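Search this site
Search Go Advanced search

Mosport Rooms, progress report, October

To: Esum small grants desk
From: Liam Fothergill

Quick one, sorry, was meant to be with you before lunch. Longer version with receipts to follow.

Where we are

Ground floor meeting room at Mosport: done apart from the snags below. Back office upstairs: not started, waiting on the electrician. The corner room, the one you asked about on the phone, is in use as a waiting and sign-in room in the mornings and gets borrowed for one-to-ones after 2.

Walls all repainted white. We kept the pipes in the corner, boxing them in was quoted at over $400 and the plumber wants to be able to get at them anyway. Painted them in with the walls. Floor is the old wood-look planking, cleaned only. Scuffed in places, will stay scuffed. New flooring was never in the budget and I'd rather the money went upstairs.

Money

Spent since last report: $619. Mostly paint, baseboard and the delivery charge on the table. The black chairs came free from Vedano when they cleared their second floor, we only paid for the van. Still have two invoices outstanding from Shakya for the window seals, have chased, will chase agian.

The table

You queried this line so a bit more on it. The application said "small desk." We looked at desks. Every one we tried in that corner made it feel like you were being interviewed, and people stood by the door instead of coming in. Went for a round pedestal table instead. Black marble top with white and gray veining, black flared base. Second hand. No legs to catch your feet on, chairs can go any side of it. Heavy though. Took three of us and a lot of swearing on the steps.

On the top, flowers toward the back and the clear stand with a card in it near the front. That's all I want on there. Leaflets go in the rack in the hallway, please, if your people are bringing any.

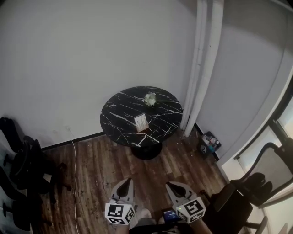 Liam, does the sign-in sheet still fit with the flowers on there? Marisa at the desk says people have been leaning on the window sill to write. Fair point and I've got no good answer yet. Trying a clipboard for the rest of the month, if that's no better the flowers move.

Snags

- white cable from the outlet on the back wall runs out over the floor. Needs clipping to the baseboard or a cover
- dark bin by the pipes has filled up with bottles and packets, needs a home in the cupboard
- window is very bright on that side, no blind yet. Quote asked for
- too many office chairs in there, want to try it with fewer

Next

Electrician upstairs, then paint. Aiming for 30 percent of the upstairs spend by the next report. Blind if the quote is sensible. Will send the reciepts as one file this time.

Liam

Comments (3)

Dee: Much nicer to wait in than it was. Second the blind, I had to squint through my whole appointment.

rowan_k: is the room bookable in the evenings or mornings only?

Liam Fothergill: Not evenings yet, need to sort keys first. Will post on here when it is.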